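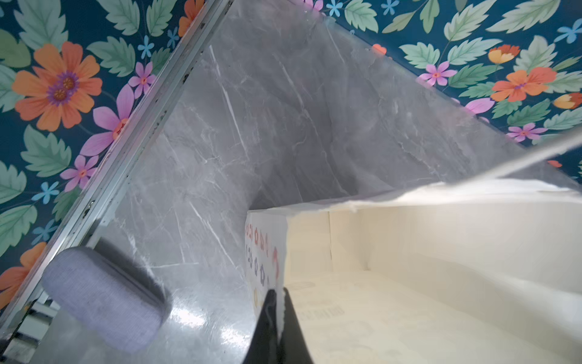 Gray marble pattern against the teal floral.

July, workshop notebook, paste and paper

Started 7:40, before the heat. Continued with the wheat starch paste. The batch from last time was kept in the cold cupboard overnight and in the morning it had a skin on top and a little water at the side of the jar. Smell was still clean. I passed it twice through the horsehair sieve and it became smooth again, but thinner than I like. I put it aside for lining paper only.

New batch: 100 g starch, 300 ml cold water for the soaking, then hot water by feel. I know that "by feel" is not a measurement. Shanti has told me this already two times and she is right, so next batch I will weigh the kettle before and after. Soaking was 14 minutes and then I lit the stove. The paste turned from white to glassy quite suddenly, and from that moment I stirred without stopping until my arm was tired. Kept the temperature at 89 C by the probe and did not let it boil. Small lumps on the bottom of the pot, I did not scrape them in.

Comparison on offcuts. Left strips with our wheat paste, right strips with the ready-mixed Zosora paste from the bucket. Paper is the Triston roll with a printed front and plain uncoated back, same roll for everything so that we compare only the paste.

Open time: Zosora is longer. I could still slide the paper after I had washed the brush and come back. With the wheat paste I could slide it only a little, and then the edge began to lift with my finger. For a long wall I would choose Zosora. For small pieces with corners I prefer wheat, it holds where you put it.

Expansion: I forgot to mark the width before pasting on the first strip, so the first strip is useless. From the second I drew pencil lines on the back. The paper grows across the roll and almost not along it, same with both pastes. It means that resting time matters more than which bucket we use. Afia says that in the shop in Dramani where she learned, they folded every pasted length face out, paste to paste, and waited while they drank one tea. I have asked how big was the tea. She did not answer this.

Stains: one brown mark on a wheat strip, near the seam. I think it comes from the brush ferrule and not from the paste. The brush is now in the bin. Please use only the ones with plastic ferrule, they are on the nail by the sink.
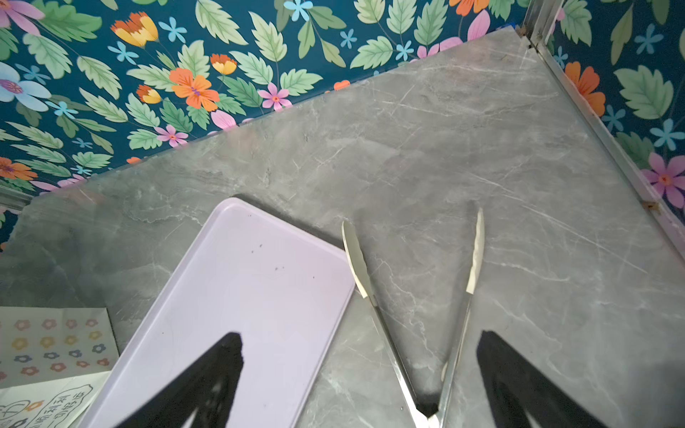 Marble surface and rear wall, seen toward the corner.

Inside corners. Old argument, I write it down so we do not have it again. I was taught never to wrap a full width around an inside corner. You cut it so that a narrow strip turns onto the next wall, and then the rest of the sheet starts fresh over it with a plumb line. With a busy print like leaves and flowers the lost piece of the pattern is hard to find afterwards, even if you know where it should be. With stripes everyone will see it. Shanti wraps full width on the small jobs and presses with a damp cloth. Her corners are good now but I want to look at them again after a dry winter – paste shrinks and the paper pulls across the corner like a drum.

Trimming at a hard edge: new blade for each length. I know it feels like waste. On the second length with the same blade the paper tore in two places, and both tears were in wet paper with wheat paste. Zosora strips tore less, maybe there was less water in them. Not tested properly.

Tidness job: Afia has the measurements. She wants lining paper first, hung horizontally, and the printed paper above it. I agree with the lining but I asked her to check the old plaster with a wet sponge before we decide on the size coat. If it drinks the water immediately, we size it twice and wait overnight.

To do
Weigh the hot water (me).
Order starch, same supplier, smaller bags. The large bag got damp at the bottom.
Ask Triston if the next roll is from the same print run as ours, the number is written inside the lid of the paste box.
Peel test on the strips after they are fully dry. Do not touch them before, also not to "check a little".

16:10, stopped. Pot is soaking in cold water, please do not use hot, it cooks the rest onto the metal.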